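Equipment planning report, April
To: Marlene Pfeiffer
From: Masanobu Sakamoto, Gidmont site

Dear Marlene,

Thank you for your patience while we gathered the quotes. I know you were hoping to see this in March, and I'd have liked that too, but Mäkelä took its time over the shipping terms and I didn't want to send you half a budget.

The short version is that we would like to put off buying the arm and spend on hand-held grippers first. Our Fluvo grant has $3,830 left in the equipment line. A further pair, with mounts and spare finger pads, comes to almost $1,000 from Mäkelä, and Ultadum's quote was $118 higher with a longer wait. I'm leaning toward Mäkelä, slow emails and all, as their spare parts can be ordered one at a time and we do go through finger pads!

I'd also like to set a little aside for cable covers, better power strips and a second shoulder harness in a smaller size. These are dull things to ask a funder for, I realize, but they make a long afternoon of recording a good deal more pleasant for everyone. Whatever remains would stay put toward the arm, and I'll come back to you with a proper figure once we've agreed on the reach we need. We have 3 models on the list at present and opinions here are, shall we say, lively.

Recording with the hand-held grippers, by the round table:
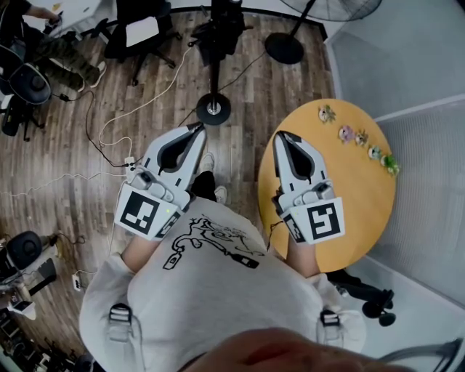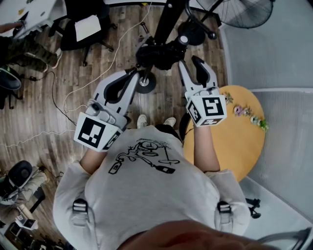

Can the order wait until the next budget period?
The grippers should be ordered in this one, while the Mäkelä quote still holds. The cable covers and the harness can wait if you need them to.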